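Open day walk-through, kitchen demo bay, Landry building
Checked by me (Jade Paquette), 22 Nov 2018

1. Bay before visitors come in
Drapes hung, play kitchen up, bowl in the sink. OK. I'd still like that bowl put away between runs - kids grab it.
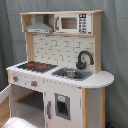
2. Arm and oven door
Watched this one from the visitor line with Murray McIntyre. Door open, gripper right up by the corner of it. OK, but keep hands out of the hinge side! 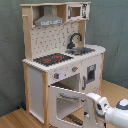
Item 2: gripper at the open oven door

3. Reach over the counter
Stop button tested 2 times, good both times. Blue ring light on the arm is easy to spot, so I told the greeters to point it out. 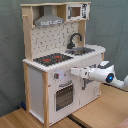 Item 3: fingers by the counter edge, above the knob

4. Door partly open
My least favorite spot for little fingers. Visitor line moved back 40 inches. There's also a dark strip or cable on the floor out front - tape it if it's a cable, please. 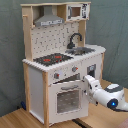 Stoko Demo Team, Room 812

5. Crowd
We had over 59 people sign in and the aisle got tight. Needs work. Murray wants smaller groups in March and I'm with him.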